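Barkau river rescue

The Barkau river rescue is the name given to an incident in July in which a child was pulled from the Ivunton canal at Barkau by two passers-by. It is often retold as a story of split-second heroism, though the written record is thin and the accounts do not agree.

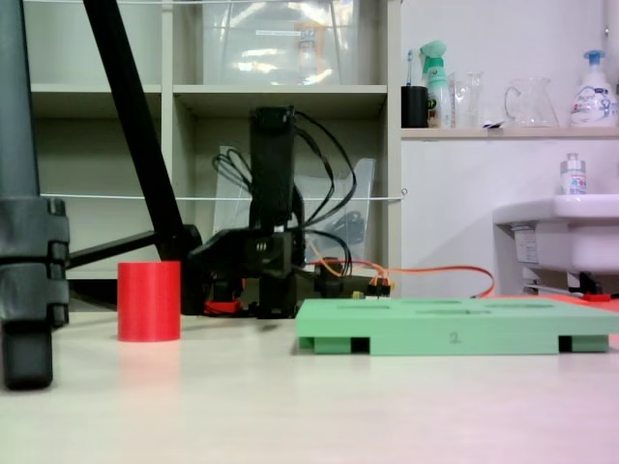
Disputed details

Local retellings credit Harpreet Boychuk with swimming out alone. The fire service log mentions a rope and a second rescuer, who is not named. A claim that the child was under water for six minutes has no known source.

Recognition

Boychuk received a letter of thanks at Daza fire station one Wednesday. The second rescuer was not invited, and three later requests to correct the citation went unanswered.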